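Hanging Clothes on a Small Rack: Frequently Asked Questions

Most of what lands in the inbox at Cikell is about the little tabletop racks: how to load them, how to stop them from leaning, and whether a person really needs one. We have collected the repeat offenders and answered them once, so that we can point at this page and go to lunch.

What is a small rack good for, anyway?

Doll clothes, baby clothes, samples, scarves, and the handful of delicate things you don't trust to the dryer. It is a bar on two posts. Expectations should be set accordingly. If you have a winter coat in mind, please think of the posts.

How many garments should go on at once?

Fewer than you want to. Four light pieces make a comfortable load on the short bar. You can get more on, in the same way that you can get more people into an elevator, and everyone involved will come out creased.

Does it matter what order they go in?

To the rack, no. To you, possibly, at seven in the morning. We like to put the longest piece at one end so the hem has somewhere to go besides its neighbor's lap. White next to dark red is fine if both are dry. If the red one is new and damp, give it the far end of the bar and a stern look.

Why do my clothes all drift into one clump?

Smooth metal bar, slim hangers, and a slope. Any bar that runs slightly uphill will send things downhill sooner or later, and clothes are not known for resisting. Space them out again after loading, then check whether the feet are square under the posts. Keep the basket close by the rack, on the same table if there's room, so that you aren't dragging one sleeve along the bar every time you turn around. 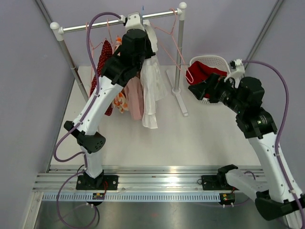
Bongani Fourie writes in to disagree: the basket belongs on the floor, always, because a basket on the table ends up in the way of the longest hem and then you're hanging clothes in it. He has a point about long hems. Our view is still that bending down for every sock-sized shirt gets old by the third one, but if your back is younger than ours, go ahead.

Which hangers should I use?

Thin ones, in the right size. A hanger that is too wide pokes the shoulders out into little horns, and one that is too narrow lets the neckline slide off while you are looking straight at it. The Gerkance slim set suits most small tops. The Stelmakh ones have a deeper hook, good on a thick bar and slightly annoying on a thin one, where they swing.

Do the colors mean anything?

Only if you decide they do. Some people use pink for dresses and blue for tops, or pink for one child and blue for the other, and hold to it for nearly a week. A system that survives longer is one color for clean and waiting, another for worn once and under review. Or buy all one color and be free.

What is the right way to get a garment onto a hanger?

Lay it flat with the front up. Slide the hanger in from the bottom hem, one shoulder at a time, and bring the hook out through the neck. Going in through the neckline is faster and is how necklines die, especially on knits. With a wide neck you may cheat. Button the top button if there is one, then lift by the hook and give the hem a small tug.

Should the hooks all face the same way?

We say so, and we say it with more feeling than the subject deserves. Facing the same way, they come off with one motion. Facing both ways, they lock together and you take down half the wardrobe along with the shirt you wanted.

Where should the empty hangers live?

At one end of the bar, hooks over the rail, where you can grab one without parting the clothes. An empty hanger does like to hang crooked and snag whatever is beside it, so keep the spares down to a few. The rest can go in a drawer, where they will tangle in private.

Can I hang things while they are still damp?

Light cotton, sure, with a hand's width between pieces if you can spare it. Wet wool goes flat on a towel. Anything gathered or ruffled should be shaken out first – the folds you hang it with are the folds you'll be wearing.

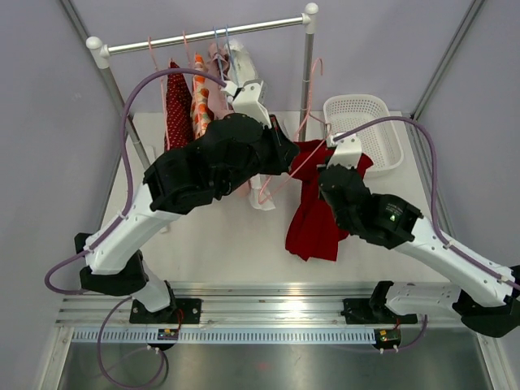
How do I stop the rack from tipping when I load it?

Start in the middle of the bar and work outward, alternating sides. Put the heavier pieces over the posts and the light ones between them. Press down on the corner connectors before you begin, one hand on each, until they are fully seated. A loose corner will hold perfectly well until the last garment.

The feet slide on my table. Any advice?

A damp cloth under each foot is enough on a smooth surface. So is a strip of shelf liner, and Avico sells a grippy kind by the roll that you can trim with kitchen scissors. Don't glue anything. We have had that letter.

My hangers keep vanishing. Do you sell spares?

We do, in packs of 160, which sounds like a lot until you have children. There is also a carton of 1000 for shops and for people who have given up entirely.

How often should I wipe the bar?

When it leaves a gray line inside a white collar, you are late. Once a month is plenty, with a dry cloth. November is when the dusty-bar complaints come in, for reasons we have never worked out.

Can I leave the rack up all the time?

Of course. It comes apart for storage, and over the years we have met very few people who put it back in the box.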